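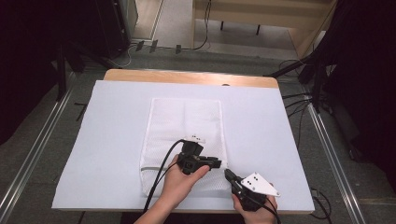

Kudero wrote back that a mesh bag is an unfair test, that their fingers were designed around boxes and bottles, and could we please send the numbers for boxes and bottles. Noted. The boxes and bottles were fine. I have a drawer full of box and bottle numbers and not one of them has ever told me anything I wanted to know.

Monday, December 30, 2019. Building heating is on its holiday schedule, so am I, more or less. Log for the pad comparison, hand-held pair, mesh bag.

Why the mesh bag at all: it's white on a pale sheet, so the cameras hate it. It's full of holes, so the pads hate it. It has a zipper, so I hate it. If a finger and a pad can do something repeatable with this bag I'm prepared to believe they can do something with a shirt.

Setup same as before the break. Board on the table, sheet over the board, marker plates on both grippers, cables hanging off the near side. I keep meaning to route those cables properly. Left cable pulled on my wrist all morning and I only noticed when I swapped hands and the other wrist started complaining.

Tasks, in the order I ran them:

- flatten: bag dropped in a heap, pull it out to a rectangle with both grippers
- zip: left holds the bag near the end of the zipper, right takes the pull tab and closes it
- fold: one fold along the long direction, then let go and see if it stays
- lift: one gripper only, by whatever it can get, hold it up, set it down

Pads compared: the old Ortuño blocks that came with the fingers, and the Turnamow soft ones that arrived in July and sat in the envelope until I needed the envelope. Fingers are the Kudero set throughout. Controller for the arm comparison later is the Drekunix box, which did not come out of its cabinet today and will not be discussed.

207 attempts all told, counting both pad sets and not counting the ones where I dropped the gripper. That's fewer than planned. I stopped when I caught myself helping with my little finger.

Ortuño blocks. Worn. The corners have gone and the top edges are scratched up, and I'd been blaming the corners for everything since fall. On the bag they did much better than they deserve. Chipped corner catches a hole in the net, net comes along, everybody's happy. On flatten I got a usable grab nearly every time as long as I came in at the bound edge. Came in at the middle of the mesh and it was a coin toss. The pads close, the net slides out from between them, and you're left pinching the sheet, which then comes up off the board and takes the whole job with it.

So the wear is a feature for this one item and a defect for everything else. I don't know what to do with that. File it.

Zip task with the Ortuño blocks: poor. The pull tab is small and the pad faces tilt in toward each other, so the tips meet first and the tab squirts out forward. Best method was to take the tab low, near the slider body, and pull the gripper back flat to the table. If I lifted even a little, the slider cocked and jammed. The tape bulges next to the slider anyway and any slack there goes straight into the teeth. I had eight clean closes in a row at one point and got up for coffee feeling like a genius, came back and couldn't do one.
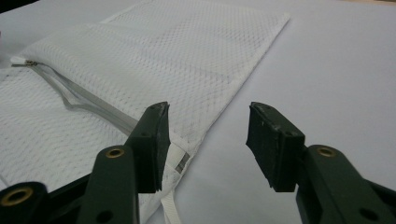 Gripper view, bag at a diagonal. Left pad near the strap end, right pad over bare table. Zipper slider at far left.

From the gripper camera the thing to watch is the bound edge. It's the only line on the bag that reads cleanly against the table. The zipper is the other one, being gray, but half the time a finger is parked on top of it. The mesh itself comes through as texture when it's near the fingers and goes soft toward the far corners, and I wouldn't ask any software to find a grab point there. I'd barely ask myself.

Also from that view: with the fingers spread this wide you can straddle the edge and have one pad on each side of it, which looks like the right approach and isn't. The outside pad has nothing under it and the inside pad has to drag all the net across before anything closes. Better to come at the edge end-on. I wrote the same thing in the July notes, found it while looking for something else, and was annoyed to have been right already.

Strap: easiest grab on the whole bag with either pad set. Flat webbing, doesn't squirm. If I let myself use the strap, lift is a solved problem. I let myself use it for the first batch and then ruled it out, and the two batches are marked separately in the sheet (columns S and NS). Don't average them. I know you'll want to.

Turnamow soft pads. Lovely to hold a pen with. They grip the smooth binding better than the blocks do, and they'll take a single layer of net off the table without scraping, if you press down first and then close. Pressing down first is a habit I don't have, so the early attempts are bad and get better, and the improvement is mine and not the pad's. Should have had somebody else run them, or run them first, or been a different person.

The trouble is release. Open the jaws and the net stays on one pad, usually the right, and comes up with you. Fold task was hopeless for that reason: made the fold nicely, let go, opened the fold again on the way out. Tried a small twist before lifting. Works, but a twist is a thing a wrist does without thinking and an arm does with a line in a config file, and I'd like to know it's needed before we pay for it. Tried talc on the right pad. That also works, and also turns it into a different pad, so those attempts are struck out.

Zip with soft pads: better than the blocks. The tab sinks in a little and stays put. I'd call this the one clear win of the day. The pads deform sideways when you pull, so the slider lags the gripper and then jumps, and on a force trace it would look terrible. On the zipper it looks like a closed zipper.

Load check, only because Kudero asked for it: 400 grams in the bag, lift by the bound edge, hold. Both pad sets hold. The soft ones creep. You can watch the binding crawl toward the tip and decide how long you care to wait. I waited until I got bored and it was still in there. The blocks don't creep, they just let go with no warning if the corner isn't in a hole.

Wear: the finger makers quote 3000 closes before the pads should be changed. I have no idea how many closes are on the blocks. There was a tally on masking tape and the masking tape is gone. New rule, the tally goes in this book.

Fingers themselves. No complaints worth a paragraph, so a few lines:

The eyelets at the joints are still snug on both grippers, no play I can feel. Left closes a hair before the right side of its own jaw, has done since it was assembled, you stop noticing. The molded body shows up dark on everything and that's a mercy, with this bag and this table a pale finger would vanish. Small hole in the side of each block is for the pin, and if the pin works out you'll find it with your sock.

Markers: lost the right-hand plate a few times when I rolled the gripper outward to get under the corner. Left plate was solid. I don't want to move the right plate until the zip attempts are repeated, or none of it will line up with what I have. So it stays where it is and I'll keep my elbow in.

Things I'd tell the next person to sit down at this:

Shake the bag out between attempts. It remembers the last fold and the last fold will make you look good.

Zipper closed at the start of flatten, always. I did a run with it open and the flap gets involved and it becomes a three-layer problem.

Smooth the sheet. Every time. Yes.

If you pinch the sheet, that's a fail, even if you also have the bag.

Where this leaves us. I'm not picking a pad for the arms off one bag and one tired operator. If someone forced me: soft on the right, block on the left, block does the holding and soft does the zipper. It's an ugly answer and purchasing will send it back asking which one I meant. But I ran a handful that way at the end of the day, not in the count, and it was the first time zip felt like a task and not a dispute.

To do:
- order fresh Ortuño blocks, one set, and file the corners on half of them to see if it really is the chips doing the work
- ask Turnamow if they make the soft pad with a textured face
- rerun fold, soft pads, with the twist done on purpose and written down as such
- reply to Kudero, attach boxes and bottles, attach the bag too
- Drekunix box: find the key to the cabinet
- cable clips

Bag is in the tray under the bench with a tag on it. Please don't put laundry in it.

Recent entries
Turnamow pads, unboxing and first pinch
Why the tally is on masking tape
Bottles again
Drekunix controller: homing, not homing
Ortuño blocks on cardboard and shrink wrap
Marker plates, second attempt at a bracket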